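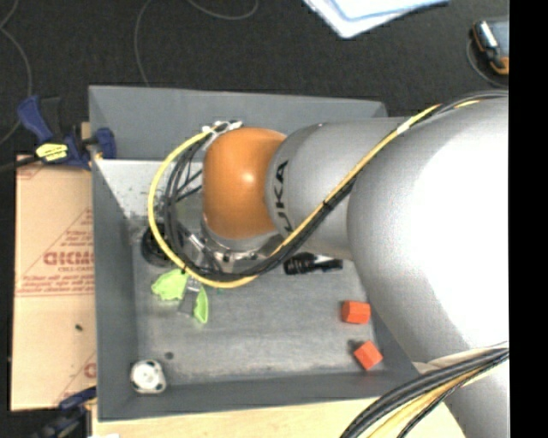 Students teach a robot arm to empty a bin, and the numbers need a second look

A student robotics club in Lumden says its bin-picking arm can now clear a container of mixed parts without help, and it has the percentage to prove it. The club's Hapeta project put the arm through 500 picks over the fall term and reports that 80 percent of them ended with the part where it was supposed to go.

That is a respectable figure for a group that meets after class. It is also a figure that deserves more questions than it got at the club's open evening in October, where it was printed on the front of the handout and repeated twice before the first demonstration.

The task sounds simple. A gray metal bin is clamped to a wooden surface and a handful of unrelated objects goes into it: orange-red blocks, a round white component, a black ribbed piece. A KUKA arm hangs over the bin with a gripper that ends in two lime-green fingertips. The software has to choose an object, decide how to take hold of it, lift it out and put it down somewhere else. People do this without thinking. Machines have been bad at it for a long time, and companies with far more money than a student club have promised to fix it and then gone quiet.

So what did the club count as a success? According to the project write-up, a pick was scored as good if the object left the bin and reached the drop area within the time limit. If the gripper closed on one part and dragged a second one out with it, that counted too. If the arm missed, backed off and tried again, the whole sequence was logged as a single pick, up to a limit of 4 tries. Read closely, then, the 80 percent describes how often the arm got there in the end. The share of first attempts that worked is not in the write-up. The club says it has that number and is still checking it.

There is also the matter of what was in the bin. The club owns a set of 40 objects, most of them plastic parts and blocks collected from earlier projects. The same set was used to tune the software and to test it. A student who has seen the exam before it is handed out tends to do well, and there is no reason to expect a robot to be different. No run with unfamiliar objects was included in the results, although one is planned for the spring.

The demonstration at the open evening lasted a little over half an hour. The arm began well, taking blocks from the middle of the bin at a steady, unhurried pace. It had a harder time near the walls, where the sloping sides leave little space for the fingers. One part was nudged into a corner and stayed there until a club member reached in during a pause and moved it. The write-up says that such moves were not allowed in the scored runs, but it does not say who was watching for them.

None of this means the students have done poor work. The cable routing alone took weeks, the club says, after an early version kept snagging when the wrist turned over. The safety routine is sensible and was followed at every stage of the demonstration. Several members who joined with no programming experience can now explain, clearly and without notes, why a gripper that is good at blocks can be hopeless with round parts. That is a real result, and it got less space on the handout than the percentage did.

The trouble is with the claims that have grown up around the project. The handout calls Hapeta "ready for the sorting line," a phrase that seems to have come from Ulau, the local equipment supplier that sponsors the club and would presumably like to sell someone a sorting line. Ulau paid for the fingertips and part of the workshop rent. It did not take part in the scoring, the club says, but it did write the front page of the handout.

Speed is missing from that page as well. At the open evening the arm was slower than a bored teenager doing the same job by hand, and a few visitors said so out loud. The club answers that it kept the speed low on purpose for a room full of guests. Fair enough — but the write-up gives no faster figure for the scored runs either.

Hapeta is entered in the Julitz student automation contest next spring, where the rules are stricter. Entrants there do not see the objects beforehand. A second attempt at the same object costs points, and reaching into the bin ends the run. The judges bring their own stopwatch.

The club says it welcomes all of that and has begun changing its own scoring to match. First attempts will be listed separately from now on, and double picks will be marked as failures. Members expect the headline number to drop, though they would not guess by how much.

Until the contest, the workshop in Lumden is open to visitors on most weekday afternoons from four o'clock. Anyone who wants to bring an object for the bin may do so, as long as it is not glass and the owner does not mind if it gets dropped.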